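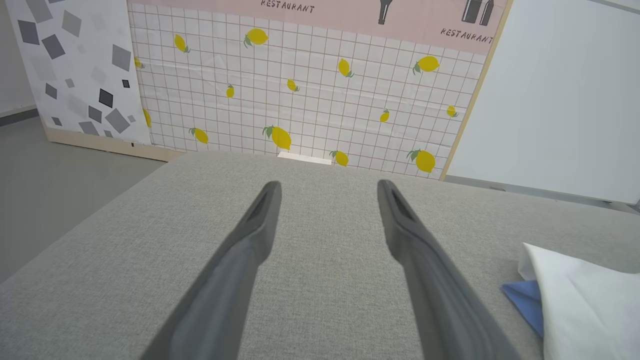
# Sterkitz-Greifer einrichten: vom Auspacken bis zum ersten gefalteten Tuch

Wer sich den Greifersatz von Sterkitz bestellt hat, hält erst einmal einen ziemlich schweren Karton in den Händen und fragt sich vielleicht, ob das an einem Nachmittag zu schaffen ist. Ist es, und zwar recht gemütlich! Ich habe den Satz inzwischen an zwei Armen montiert (einmal bei mir, einmal bei Stavros Zacharopoulos in der Werkstatt) und schreibe hier auf, wie es bei uns am besten ging. Gekostet hat er mich 655 Euro, die Handgelenkkamera war dabei.

## 1. Der Tisch

Bitte nicht auf einer blanken, glänzenden Platte anfangen. Ich spanne einen hellgrauen, fein gewebten Stoff über den Tisch, auf dem rutscht ein Tuch beim Zugreifen nicht gleich davon, und die dunklen Finger heben sich im Kamerabild schön ab. Der Stoff soll glatt liegen, aber nicht so stramm wie ein Trommelfell, ein wenig Nachgiebigkeit verzeiht dem Greifer so manchen Millimeter.

Hinter dem Tisch darf es ruhig bunt zugehen. Bei mir stehen dort bedruckte Stellwände, eine mit Zitronen auf einem Karomuster, eine mit grauen und anthrazitfarbenen Rauten. Lise McKinnon hat mir den Rat gegeben, die Erkennung von Anfang an mit einem unruhigen Hintergrund zu prüfen, und ich bin ihr bis heute dankbar dafür.

## 2. Die Finger montieren

1. Arm in Parkstellung fahren und den Strom abschalten.
2. Beide Finger lose ansetzen, die Rillen an den Spitzen zeigen nach innen.
3. Schrauben abwechselnd anziehen, immer nur ein kleines Stück.
4. Kamerakabel einstecken und mit Spiel am Handgelenk festklemmen.

Schritt 3 klingt pingelig, ich weiß. Beim ersten Mal habe ich eine Seite gleich ganz festgezogen und durfte danach alles noch einmal lösen, weil die Finger schief zueinander standen.

## 3. Nullpunkt setzen

Strom wieder an, in der Software Velow den Reiter »Greifer« öffnen und die Finger langsam schließen lassen, bis sich die Spitzen eben berühren. Diesen Punkt speichern. Anschließend weit öffnen und schauen, ob beide Finger im Kamerabild von unten her hereinragen und dazwischen genug Tischfläche frei bleibt. Meldet Velow den Fehler 601, sitzt meistens nur der Kabelstecker nicht richtig.

## 4. Das erste Tuch

Nehmt etwas Weiches. Ein weißes und ein blaues Tuch reichen völlig, locker zerknüllt in eine Ecke des Tisches gelegt. Die Greifkraft stelle ich zu Beginn auf 22 Prozent, das hält dünnen Stoff fest und zieht keine Fäden. Dann von oben anfahren, schließen, langsam anheben. Rutscht das Tuch heraus, lieber etwas tiefer greifen und die Kraft erst einmal so lassen.

Für Frottee braucht ihr etwas mehr Kraft, für Seide habe ich selbst noch keinen guten Wert gefunden. Schreibt mir gern, wenn ihr da weiter seid als ich!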